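Gremik (robot cell)

Gremik is a robot cell built in a shared workshop in Surkport. It consists of a secondhand robot arm, a perforated work table and a set of removable wooden boards on which small objects are laid out and moved. The cell was put together by members of the workshop in their own time and is used mainly for pushing and sorting tasks. The name covers the whole installation, though members often use it for the arm alone.

Background

The workshop occupies the ground floor of a former shoe warehouse and has a wood shop, a metal room and an electronics bench. Before the cell was built, members interested in robotics worked with hobby servos and small desktop arms, most of them kept in lockers between sessions. A proposal for a permanent installation was put up on the notice board in May and approved at the following members' meeting, on the condition that the cell take up no more space than the two lathes it would replace.

The arm was bought from a packaging firm that was closing one of its lines. It came with its controller and a teach pendant but without a stand, gripper or manuals. The purchase price was 1588 dollars, paid from the tool fund. Transport was arranged separately, and the arm stayed in its crate until the table was ready.

Table

The table is the oldest part of the cell. Its top is a blue perforated surface made up of separate panels, with a regular grid of round holes over the whole area. Members had intended it for welding fixtures, and it stood in the metal room before the project began. Fasteners can be dropped into the holes at nearly any position, so fixtures can be moved without drilling.

The main drawback of the top is that small parts fall into the holes or catch on their edges when pushed. Early trials were run on a sheet of cardboard taped over the surface. The cardboard bowed in damp weather and was soon given up. A second attempt with thin acrylic was quieter but scratched quickly, and the glare upset the camera software then in use.

Boards

The wooden boards were adopted after the acrylic trial. Each is glued up from planks in the wood shop, planed flat and sanded. The first was made from offcuts left over from a bench project, and later ones followed the same pattern. They are wide enough to fill the reachable area in front of the arm and can be lifted out by one person.

The boards are not bolted through. They sit flat on the table and are located by black fasteners set in the holes next to the edge. A board can be taken away for sanding and put back in the same place, so stored positions do not need to be taught again. Finish was the subject of some disagreement. An oiled board was found to be too slippery for light blocks, and a lacquered one marked badly. The current practice is to leave the top face bare and sand it when it gets dirty - usually a matter of a few minutes with a block.

Arm and tool

The arm is fixed at the far side of the table on a welded steel base. The base was made twice. The first version was too light and rocked when the arm stopped suddenly, and it now supports the drill press in the metal room. The second is filled with sand and bolted to the concrete.

The usual tool is a plain rod held in a collar at the wrist. It has no moving parts and is used to push objects across the board. A two-jaw gripper was built and tried, but the printed jaws cracked after several weeks and the group went back to the rod while a replacement was being designed. Several rods of different lengths are kept in a drawer under the table. The shortest is used for setting up, as it leaves more clearance if a height has been entered wrongly.

Tool height is the setting that causes the most trouble. A rod set too low scores the wood, and one set too high rides over the edge of a block and tips it. The height is checked with a strip of card at each corner of the board at the start of a session, and the four readings are written in the logbook.

Software

The controller runs a short program that waits for target positions and moves the arm between them. The targets come from a desktop computer running Quansah, a set of scripts written by members and kept on the workshop's own server. Quansah stores each layout as a text file, so a run can be repeated later or edited by hand. An earlier version required the controller to be restarted after every stop, and this was fixed in the 12th revision.

Speed is limited in software to 49 percent of the arm's rated maximum. A lower limit applies during setup.

Operation

A session begins with the board in place and the tool height checked. Colored objects are then set out on the wood, either by hand or according to a stored layout, and the arm is started from the computer. Pushes are made close to the surface, and the rod is raised between them so that the arm can travel over other objects. Runs are stopped if an object leaves the board. 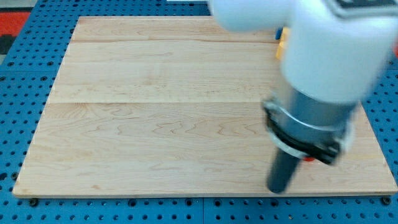
Safety

Two stop buttons are fitted, one at the computer and one by the door. Members must complete a short induction before using the cell alone, and nobody may reach over the table while the controller is enabled. Setup moves are the exception and are made at the lower limit with the pendant in hand.

Later use

The cell had logged up to 3000 pushes by 4 Dec 2023, when the logbook was moved from paper to a shared spreadsheet. A similar cell was later built at a makerspace in Grurnimmont using the same board pattern and a smaller arm. The two groups exchange layout files, although the Grurnimmont table has a wider hole spacing and its locating fasteners do not fit the Surkport boards.

See also

Fixture plate
Teach pendant
End effector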